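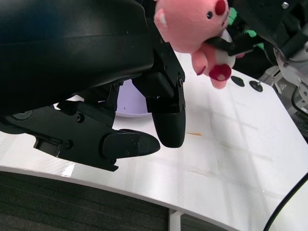
Subject: Re: Nullex two-arm kit, fingertip wear and soft items

On the question of fingertips, from the original post:

> We are looking at the Nullex two-arm tabletop kit for a teaching
> lab. The dealer (Irnar) quotes 1,089 for the spare gripper set,
> which seems high. Has anyone run the kit long enough to say how
> often the tips need replacing? Also, does it cope with soft
> things? Our first exercise is sorting toys into bowls, and the
> demo video only shows blocks.

We have had the kit since May. The fingertips are the part that goes first. Ours lasted 800 cycles on hard objects before the rounded end started to slip on smooth plastic. On plush we are still on the first pair and I can't feel any wear.

You don't need the full gripper set. Covholm sells the tips separately, 39 for a pair, and they fit the Nullex plates without any filing. Take out the screw, swap the tip, run the open/close calibration again. Do the calibration with both arms powered or the second one keeps its old zero.

Soft items are fine once you change the grip settings. The default closing force is set for blocks and it squashes a plush toy enough that the thing swings when you lift it. We dropped the force to 13 on the kit's own scale and slowed the lift. Picking the toy up by the middle works better than by the head. Handing it from one arm to the other is harder – the wrist camera loses most of its view when the two grippers get close, and the stock software has no good answer for that. The Trịnh add-on has a handover routine that helps, but it is a separate license and the manual is thin.

Two smaller things. Light bowls slide on a smooth white top, so put a bit of mat under them. And leave more slack in the cables than the setup sheet says.

I would buy the kit again for teaching. I would not pay for the extended service plan. We called them once, over a stuck joint, and had it fixed ourselves before they wrote back.

I can post our grip settings file if it is any use.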